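Learning to Sing Again at Forty-Something

I joined a choir in May. If you had known me in high school you would understand why my sister had to put the phone down for a minute when I told her. I was the girl who got asked, very kindly, to stand in the back row and move her lips. Our music teacher did it with such a sweet smile that I thanked her, and then I went home and didn't sing in front of another living person for the better part of three decades, unless you count babies (I sang to both of mine, in the dark, and they were in no position to complain).

So I want to write down how this happened, partly for myself and partly for my cousin, who has been asking and keeps getting the short version.

It started at a funeral, which is a strange place to start anything. My neighbor Meredith had passed, the one who used to leave zucchini on our porch every summer whether we wanted them or not, and at the service they sang four hymns. I knew all of them. I had no idea I knew all of them! My mouth just went along, verse after verse, even the odd third verses that usually get skipped, and on the last one I noticed I was making a fair amount of sound. The man beside me leaned over when we sat down and asked if I was an alto. I said I didn't think I was anything. He laughed and told me that was what most altos said.

That was Alun Gape. He sings bass with a group in Brimley, and he wrote the rehearsal time on the back of my program with a pen that was nearly out of ink, so what I had when I got home was mostly dents in the paper. I put it on the fridge and ignored it for 3 weeks.

I had all kinds of reasons. I was tired on Thursday nights. The car needed a new belt. I can't read music, or rather I can see when the notes go up and when they go down, and beyond that it's a guess. I was also scared in a way that felt silly at my age, that hot feeling in your neck you get when you're about nine and somebody calls on you. I kept thinking of that teacher's smile. I looked her up once, years ago, meaning to write her some kind of letter, and then I couldn't decide if it would be a thank you or a complaint and I made soup instead.

What got me there in the end was my younger one, who is 10 and has no patience for this kind of thing. She took the program off the fridge, held it up to the window to read the dents, and said, "Mom, it's tonight." So off I went, in my work shoes, with a granola bar for dinner.

There were 36 people on the list that night, though not all of them had come, and I got handed a folder and a pencil and pointed at a chair. The director is a woman named Selorm Mensah. She has the straightest back I have ever seen and she starts every rehearsal by having everyone yawn. Big, rude, wide-open yawns, with noise. I have since read that this loosens the soft palate, but at the time I just thought, well, I can do this part. I'm an excellent yawner. I've been in training for years.

Then we hummed, and then we slid up and down on an "oo" like a bunch of fire engines, and by the time we got to actual notes I had more or less forgotten to be frightened. The altos sat me between two women who both sing like they're telling you a secret. One of them, Beca Harries, ran her finger along under the line for me the whole evening without ever saying a word about it. When I lost my place she would just tap.

I was wrong a lot. I came in early on a rest, all by myself, nice and loud, on the word "rejoice." I wanted to crawl under my chair. Selorm kept her hands going and said over the top of everyone, "Good, somebody's awake," and on we went. I've thought about that more than almost anything else from this spring. It took her maybe two seconds and it undid a good deal. 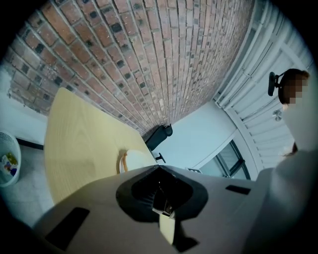
Chaminda Majumder wrote to me after I mentioned all this in my last newsletter that I should stop using the word tone-deaf about myself, because in a lifetime of tuning pianos the people who used it were nearly always folks who had been told to hush as kids, and they could hear a sour string from across the room just fine. The trouble, according to the same letter, is that nobody teaches them what to do with the voice once they've heard the note, so they reach for it and land a little short and decide that's the end of it.

Well, I read that twice standing at the mailbox. I think it's right, too, at least for me. I can hear when I'm flat. I hear it the way you feel a pebble in your shoe. What I never had was any idea how to fix it, and the fix for me has been almost embarrassingly plain: more air, and sing it as though the note is coming down from above instead of climbing up to it on a ladder. Beca told me that one. I wrote it inside the cover of my folder with three underlines.

I should say something about practicing, since my cousin asked. I do it in the car. I have some 3 recordings of the alto line that one of the sopranos picked out on her keyboard, very slow, with her dog barking in the middle of the second one, and I play them on the way to work and again on the way home. I now hear that bark in my head every time we get to that measure. I expect I'll hear it at the concert. At home I practice while I fold clothes, and my husband has started humming the bass part from the other room without knowing it, which I haven't mentioned to him in case he stops.

The hardest piece is a setting of an old sailing song called Flurnness. It's slow and the altos have the same note for eleven measures, and you'd think that would be a gift. It is not a gift! Try holding onto one note while the tenors wander all over the place right behind your head. It's like standing still in a river. The first few times I drifted off with the tenors and had to be fetched back. Then one night it held, and I felt the chord settle in around that dull little note of mine, and I got goose bumps all the way down to my wrists. I had always figured the tune was where the fun was. I drove home with the radio off.

I don't want to make it sound grander than it is. We're not a fancy choir. We lose our places, we eat too many cookies at the break, and there is an ongoing disagreement about whether the folders should be black or dark blue that goes back to before I ever came along. Edivaldo Frota, who sings tenor, brings his own folder and it's green, and he will not be moved. Half of us forget our pencils. Selorm keeps a coffee can of spares, and I've already walked off with two of them in my hair.

But there's something about breathing at the same time as a roomful of other people that I had forgotten, or maybe never knew. My week has a different shape now. I sleep better on rehearsal nights, even though I get home late and eat cereal over the sink. I've noticed I talk more easily to people, too, as though the same door opened for both. My sister says I answer the phone louder.

My mother, when I told her, was quiet for a bit and then said she'd always thought I had a nice voice. I asked why on earth she'd never said so. She said she used to listen from the stairs when I sang to the babies on her visits, and she was afraid that if she told me, I'd quit. I didn't know what to do with that, so I asked her how her knees were.

Anyway, the concert is coming up and she's going to be there, in the front if she has her way. I have to find a long black skirt before then. I had one, but I think it went in the donation bag with the maternity clothes, so if anybody reading this is close to my size and has one hanging at the back of a closet, please let me know. I'll hem it myself and give it back clean.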